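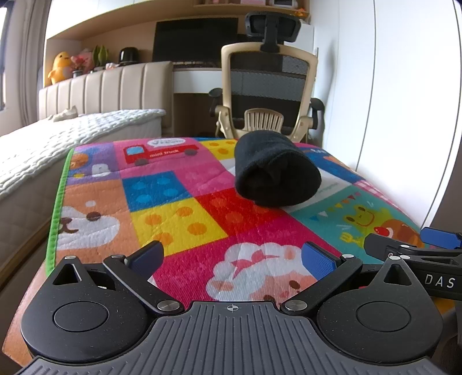 Okay, so, hi everybody. I'm Sibel Tuncer, I run the boarding side at Trellow, and I've got 20 minutes to talk about what happens to a dog between drop-off and the first night. I want to start with bedding, because it's what owners ask me about most and what kennels spend the least thought on. A colorful kids' play mat like the one on the slide, with the square panels, is the kind of thing people bring in from home all the time, and I say yes to nearly all of it. If it smells like the living room, it goes in the run!

(Pause. Ask who here takes bedding from home. Wait for hands.)

Next, the drop-off itself. At Plevholm we used to do it at the front desk, with phones ringing and cats in carriers next to beagles - a mess. In April we moved it to the side door and gave each family a slot of around 30 minutes. Tell the Sokol story here (old shepherd, wouldn't leave the car, ended up walking in behind my own dog). Keep it short, I always run over on this one.

Then feeding. We stick to the owner's food for the first 3 days, even if it's a brand we don't stock. Mention the Briltico feeding cards, and pass a couple down the rows if there's time.

Last bit is the evening check. Lights down, radio low, one person walking the row and writing down who's eaten. Hand out the check sheet and take questions. If the cat boarding question comes up, send them to the afternoon session.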